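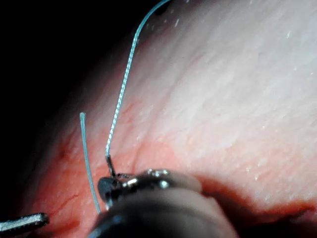

**How often does the wrist camera on the Rewi cell need a full calibration?**
After every instrument change, and again once it has logged 400 minutes of running time.

## Looking after the Rewi suturing cell

Notes for the May practical. Prakash Rajan takes the morning group and Esben Þorgeirsson the afternoon one. Read section 2 before you come in.

### 1. Before power-up

- Check the Utum controller is off at the wall, then open the rear cover.
- Look along the cable tray for rubbed sleeving, mostly at the elbow.
- Wipe the camera window with a lint-free cloth. No solvent -- it takes the coating off.
- Write the cycle count in the log. The cell was at 392 when the last group finished.

### 2. Gripper and jaw

Most faults start at the jaw. The joint parts behind the tip are bare metal and very small, and a bit of dried residue there is enough to change the closing force.

1. Release the gripper from the wrist and put it in the grey tray.
2. Brush the joint with the jaw open, then closed.
3. Put one drop of Zarano oil on the pivot and work the jaw by hand until it moves evenly.
4. Refit, and tighten the collar to the mark.

Test the grip on a length of braided suture. At a setting of 100 on the controller the thread should hold without flattening. If it slips, clean the jaw again before you touch the setting.

### 3. Camera focus

Focus is set for the work surface. The gripper body sits very close to the lens and will look soft and dark on the monitor; leave it that way. The thread and the tissue surface should be sharp. Pale, wet tissue tends to glare, so turn the lamp down 2 steps and look again before changing the exposure.

### 4. Faults to record

Jaw won't close fully, collar loose, image drifts as the wrist turns. Put the time of day beside each entry and sign it. Snædís Hallgrímsson orders the spare collars and needs the part number from the old one.

Reading: Rurnel service manual, chapters on wrist joints and lamps.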